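**Nest box monitoring, Remthorpe block**

The second season of tree swallow monitoring closed in September with 3,812 box checks entered. Boxes were visited at 12-day intervals until the first egg, then weekly to fledging. Occupancy was highest along the Bedoya drainage, where boxes face east over open water.

House sparrow takeover remains the main cause of clutch loss. Entrance restrictors were fitted to 19 boxes in June; Mesfin Negussie is comparing losses in these against the unrestricted boxes on the same fence line. 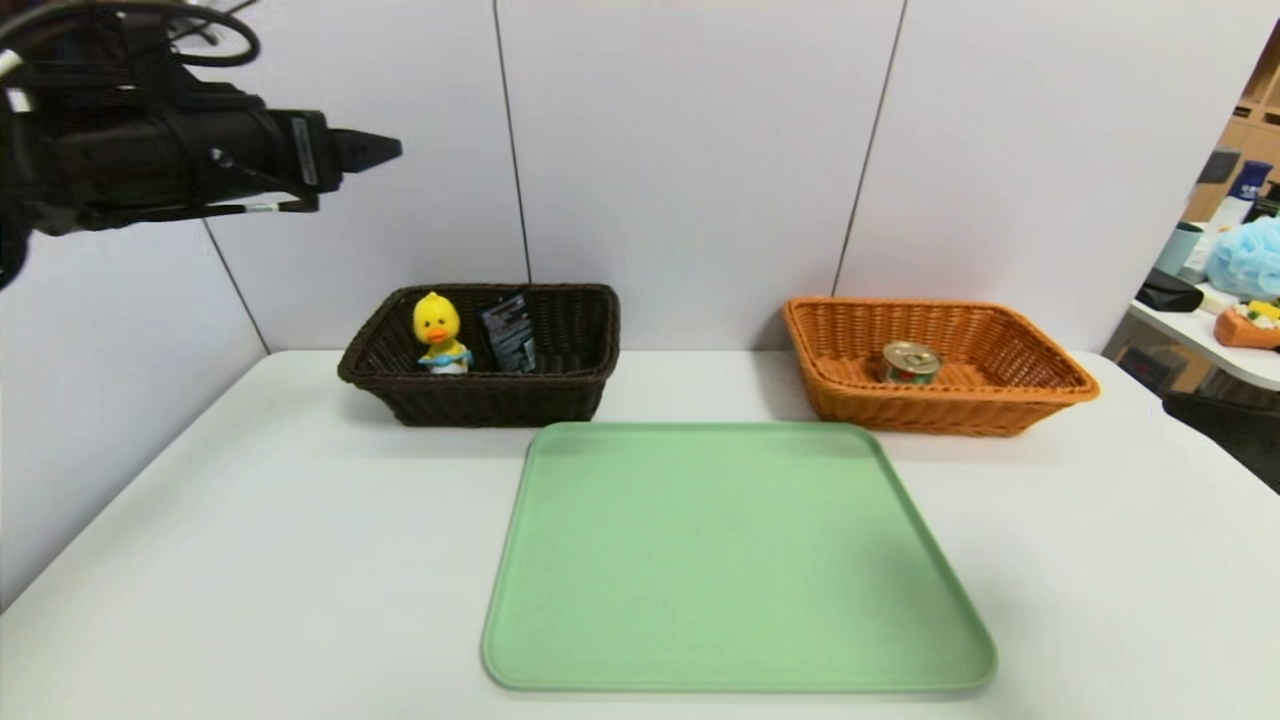
*Arm and white table, with the panelled wall behind.*

Old nests should be removed after the last brood and the box floor scraped to bare wood. Replace any box with a gap of over 2 mm at the roof joint. Grey paint is preferred to brown on south-facing posts.

Paper cards still outstanding go to Aiman Govindasamy by Monday. Record partial clutches as counted on the day, and leave the hatch column blank if the date was estimated.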